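Lurness Nachbarschaftsladen – Häufige Fragen

Stand: 6. April 2020

Auf dieser Seite stehen die Antworten auf Fragen, die uns an der Theke und per E-Mail am häufigsten gestellt werden. Es geht um den Packtisch, die Getränkeregale und die Textilien, die bei uns abgegeben und mitgenommen werden können. Fragen, die hier fehlen, beantwortet Shuzhen Ye unter der Telefonnummer auf der Kontaktseite.

Allgemeines

Was ist der Lurness Nachbarschaftsladen?

Wir verkaufen Getränke und haltbare Lebensmittel und betreiben daneben eine Tauschstelle für Textilien. Beides findet im selben Raum statt. Der Laden liegt im Erdgeschoss des Hauses Drullach, der Eingang ist auf der Hofseite.

Muss ich etwas kaufen, um die Tauschstelle zu nutzen?

Nein. Die Tauschstelle ist kostenlos. Wer nur eine Tasche oder ein T-Shirt abgeben will, geht direkt zum Packtisch durch.

Gibt es eine Kundenkarte?

Nein. Die alten Stempelkarten der Firma Hao, die den Laden vor uns geführt hat, lösen wir nicht mehr ein. Die Frist dafür endete im Februar.

Der Packtisch

Wofür ist der weiße Tisch vor den Getränkeregalen da?

Auf dem Tisch werden Textilien ausgebreitet, geprüft und zusammengelegt. Auch Einkäufe können dort umgepackt werden, wenn gerade niemand mit Textilien beschäftigt ist. Bitte legen Sie Ihre Sachen mit etwas Abstand zu fremden Stapeln ab, damit nichts verwechselt wird.

Darf ich Flaschen auf den Tisch stellen?

Geschlossene Flaschen ja, geöffnete nicht. Klebrige Flecken auf heller Baumwolle gehen oft nicht mehr heraus, und ein Teil, das bei uns fleckig wird, können wir nicht weitergeben.

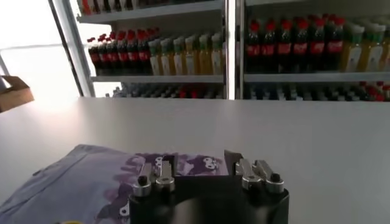

Der Packtisch mit einem fliederfarbenen Textil, dahinter die Getränkeregale.

Womit wird der Tisch gereinigt?

Mit einem feuchten Tuch und etwas Spülmittel, morgens vor dem Öffnen und immer dann, wenn etwas verschüttet wurde. Die Oberfläche muss trocken sein, bevor wieder Stoff darauf liegt. Tücher finden Sie im Eimer neben der Tür zum Lager. Bitte keine Scheuermilch verwenden, sie hinterlässt auf matten Flächen Schlieren.

Kann ich den Tisch reservieren?

Für größere Mengen, zum Beispiel nach einer Haushaltsauflösung, ist das möglich. Ein Anruf am Vortag genügt. Pro Termin halten wir den Tisch zwei Stunden frei.

Textilien abgeben und mitnehmen

Welche Textilien nehmen Sie an?

Stoffbeutel, T-Shirts, Pullover, Geschirrtücher und Kinderkleidung. Alles muss gewaschen und trocken sein. Kleine Ausbesserungen stören nicht, Löcher und starker Geruch schon. Unterwäsche, Schuhe und Bettdecken können wir nicht annehmen.

Wie viele Teile darf ich auf einmal bringen?

Bis zu 17 Teile ohne Anmeldung. Bei mehr Teilen vereinbaren Sie bitte einen Termin für den Tisch.

Nehmen Sie auch bedruckte Sachen mit Comicfiguren oder Werbung?

Ja. Comicmotive werden gern mitgenommen, vor allem von Familien. Auch ein verblasster Druck ist kein Grund zur Ablehnung, solange der Stoff in Ordnung ist. Aussortiert werden nur Drucke, die sich in großen Stücken ablösen – die Krümel setzen sich in allen anderen Teilen fest.

Wie lege ich einen Stoffbeutel zusammen?

Den Beutel flach auslegen und mit der Hand glatt streichen. Die Henkel nach innen klappen, dann die beiden Längsseiten zur Mitte falten und von unten aufrollen oder noch einmal umschlagen. Bei einem großen Druck bleibt das Motiv am besten außen, dann muss beim Suchen nicht jeder Beutel aufgeklappt werden.

Und ein T-Shirt?

Mit der Vorderseite nach unten auf den Tisch legen, Ärmel und Seiten nach hinten falten, zum Schluss den Saum zum Kragen. Die Größe sollte am Kragen lesbar sein. Fehlt das Etikett, schreiben Sie die geschätzte Größe bitte auf einen Zettel und stecken ihn mit einer Klammer an. Keine Sicherheitsnadeln.

Wie bekomme ich violette und fliederfarbene Stoffe sauber, ohne dass sie ausbleichen?

Auf links drehen und bei 30 Grad mit einem Colorwaschmittel waschen, falls das Pflegeetikett nichts anderes verlangt. Die erste Wäsche sollte getrennt von weißen Sachen laufen. Zum Trocknen nicht in die pralle Sonne hängen. Bedruckte Stellen nur von der Rückseite bügeln.

Ich habe etwas in einer Tasche vergessen. Wird das aufbewahrt?

Wir sehen beim Zusammenlegen in alle Taschen. Fundsachen kommen in die Schublade unter der Kasse und bleiben dort zwei Monate. Zurzeit liegt dort eine Armbanduhr von Timex mit Lederband. Wer sie vermisst, beschreibt uns bitte die Rückseite.

Getränke

Wo finde ich Cola?

In den weißen Regalen an der Rückwand, hinter dem Packtisch. Die dunklen Flaschen mit rotem Deckel und rotem Etikett stehen im linken Regal auf der mittleren Ebene. Bitte gehen Sie um den Tisch herum und greifen Sie nicht über ausgelegte Textilien hinweg.

Kann ich die Flaschen von ganz oben selbst herunternehmen?

Wenn Sie gut herankommen, ja. Andernfalls sagen Sie an der Kasse Bescheid. Auf den Tisch zu steigen ist nicht erlaubt.

Sind die Getränke gekühlt?

Nein, die offenen Regale haben keine Kühlung.

Nehmen Sie Leergut zurück?

Pfandflaschen der Sorten, die wir verkaufen, nehmen wir an der Kasse zurück. Sie müssen leer sein und einen lesbaren Pfandaufdruck haben. Bitte bringen Sie Leergut und Textilien in getrennten Beuteln. Für Kästen fehlt uns der Platz im Lager.

Kann ich eine Kiste Getränke vorbestellen?

Einzelne Flaschen legen wir bis zum Ladenschluss zurück. Größere Mengen bestellen wir mit der nächsten Lieferung. Bezahlt wird bei Abholung, bar oder mit Karte.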